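Clubhouse > Opinion > Amateur Football

Small clubs should stop cutting players in July

By the Lozano Lookout staff
Posted in July

Our club has a cut list. It goes up in the second half of the summer, after three weeks of practice in shorts and one week in pads, and it tells a group of adults who pay their own dues that they won't be playing football this fall. I've been on the coaching side of that list and, a long time ago, on the wrong end of it. I think amateur clubs at our level should get rid of it.

I mean clubs like Lozano, Uta and Tiduritz. We play eleven on eleven with full equipment on fields we rent by the hour. We have a short regular season and then playoffs if we earn them. Most of our players have jobs, and a good number had never put on shoulder pads before they were 20. A college program with a scholarship limit has to cut. We have no such limit. The league lets us register 76 players, and last year we finished the season without enough healthy linemen to run a goal line drill.

The usual argument for cutting is quality of practice. A coach with too many bodies can't give everyone reps, the starters get fewer snaps with each other, and the timing of the passing game suffers. I've made that argument myself. It holds up for the first two weeks. After that attendance drops on its own. People work late, people have kids, a guard tweaks his knee getting out of a truck. By the third game we are borrowing a tight end to play tackle and asking a linebacker to learn the fullback's job in one evening.

The players we cut would have been useful by then. They wouldn't have been great. A second-year tackle who knows the snap count and the line calls is worth more in October than a better athlete who signed somewhere else or went back to playing basketball. Offensive line is a position you learn by standing next to someone who already knows it, and that takes months. If you cut the slow learners in July you never find out which of them were going to be good.

Uta stopped cutting four seasons ago. They aren't a rich club. They moved to two squads that practice on the same night, one after the other, with a half hour in the middle where both are on the field for team periods. The second squad plays a handful of scrimmages against other clubs' reserves. When a starter goes down, the replacement has been hearing the same calls all year. I don't claim this is the only reason they've been beating us, as their quarterback has something to do with it too. But they have dressed a full roster for every game in that stretch and we haven't managed it once.

Money comes up next, and it should. A helmet and pads that fit cost more than most people expect, and clubs that lend equipment feel every extra player. Dues at our club are 200 dollars a season, and that doesn't cover a new helmet. My answer is that the player who gets cut also takes his dues with him, along with the family members who would have bought tickets and hot dogs. We took in 1077 dollars at the gate for our last home game. A large part of that crowd was there to see somebody's brother stand on the sideline and maybe get in for the kickoff. Clubs that treat the back end of the roster as a cost are counting one side of the ledger.

Insurance is charged per player in our league, so that does go up. Field time goes up a little if you stay later. Coaching is the harder problem. You need one more line coach and somebody to run the second squad, and those people are difficult to find. I would start by asking the older players. Most clubs have a center or a safety in his late thirties who is going to retire in a year and would stay on if anyone asked him to.

There's a safety argument as well, and it's the one I take most seriously. Some people show up to tryouts who shouldn't be in a full-contact drill yet. They duck their heads when they tackle, or they're badly out of shape. Coaches cut them and feel they did the responsible thing. I'd hold them out of contact and keep teaching them. A man who can't tackle safely in July may be fine by the time the leaves turn, if somebody works with him on a bag for 15 minutes a night. And if he still can't do it, he doesn't dress for games. That's a decision about playing time, and any adult can accept it when it's explained to him face to face.
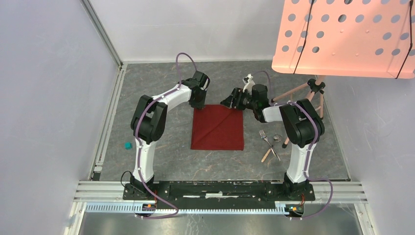 Two robot arms over a square of red cloth.

Face to face is the other part of this. Our list has always been posted on the website late in the evening, names only. A person who has driven across the county three nights a week finds out from his phone that he's done. Some of them would have made good officials, or chain crew, or coaches for the youth team. We lose nearly all of them because the last thing they heard from us was their name missing from a page.

Tiduritz still cuts, and their coach would say it keeps the standard up. They do practice hard. They also forfeited a game two seasons ago when they couldn't field enough players, and the league fined them for it. Players on both sides had taken the day off work.

I'd like the league to take this up at the fall meeting. It wouldn't need to be a ban. A rule that every club must offer a practice spot to any adult who attends the full preseason and pays dues would be enough, with the game day roster left to the coaches. Clubs that want to be strict about who dresses can go on being strict.

Until then each club can decide for itself. Ours meets again before the list is due, and I'll be voting to leave it off the website this year and keep everyone who wants to stay.

Recent in Opinion
Why the Stomix Bowl should move back to a grass field
Two officials is not enough for a reserve scrimmage
The case for a shorter preseason
Flag players make good cornerbacks
What a long snapper is worth to an amateur team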